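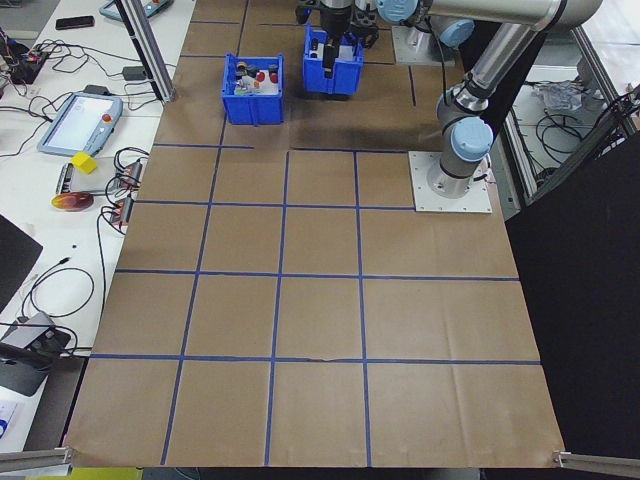
A bin-picking workcell with a taped paper work surface and two parts bins

Tidari is a bin-picking kit for jointed robot arms, sold by the automation supplier Wenent. It is intended for small workshops and teaching laboratories that already own one or two arms and want to move mixed small parts between open plastic bins. The kit consists of a two-finger gripper, a software package called Rashti, a set of bins, and a printed setup guide. Arms, controllers and tables are not included.

History

Development of the kit began at Zadomano, an engineering office that designed feeding equipment for packaging lines. Its first gripper was drawn up by Chalerm Nakpan for a single customer and was not offered for general sale. Wenent acquired the design together with the source code of Rashti and released both under the Tidari name the following January. A second version replaced the original finger pads and moved the cable outlet from the side of the gripper body to the rear. The two versions use the same mounting flange, but their finger pads are not interchangeable.

Hardware

The gripper is electrically driven and opens to 80 mm. Its rated payload is up to 20 N of grip force per finger, adjustable in software. The fingers are long and narrow so that they can enter a bin close to the wall. Total length from flange to fingertip is set by the finger type; short fingers are sold separately for shallow trays.

Each arm is fixed to the table by its own mounting plate. In a two-arm layout the plates are placed so that both grippers can reach both bins, and the bins stand side by side within the shared area. The guide permits any rigid table and recommends a matte covering in a single color. Brown kraft paper is commonly used, as it reduces glare and can be replaced when torn. Strips of blue tape laid over the paper divide it into cells, which serve as place references for the operator. The software does not read the tape lines.
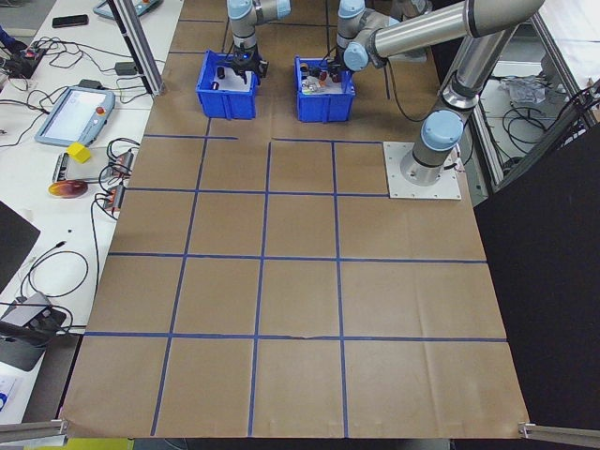
The shared area is handled in Rashti by a rule known as bin locking. When one arm requests a bin, the program reserves the space above it and holds the second arm at a waiting point until the first has cleared the rim. With one arm assigned to each bin, the two may work at the same time, provided that the distance between their wrists stays above a set limit. The default limit is 100 mm. Lower values are accepted after a warning prompt.

Rashti runs on a separate computer and communicates with the arm controllers over a wired network. Each arm keeps its own teach pendant, and the emergency stop on a pendant acts on that arm only unless the stop circuits have been joined during installation. The guide describes the joined circuit as required for any layout in which the work areas overlap.

Operation

A job is made up of a source bin, a target bin or cell, and an end condition. Positions are taught by hand with the pendant or entered as coordinates. Parts do not have to be sorted before loading. The software tries the highest reachable part first and lowers the gripper in steps, stopping when the finger load passes a threshold. A failed grasp is repeated twice with the wrist turned, after which the part is skipped and logged.

Evaluation

Kheri Mfaume tested the second version for a trade newsletter, using a two-arm layout and a load of mixed small parts. The test recorded 539 grasp attempts. The review rated cable routing and the bin-locking rule favorably and criticized the slow start of the software, as well as the lack of a ready-made routine for flat parts lying against the bin floor. Thin objects in the corners usually had to be moved by hand. The review also noted that the setup guide treats table leveling only in an appendix.

Wenent later added a corner routine to Rashti as a free update. It requires the narrow finger type and is not supported on the first version of the gripper.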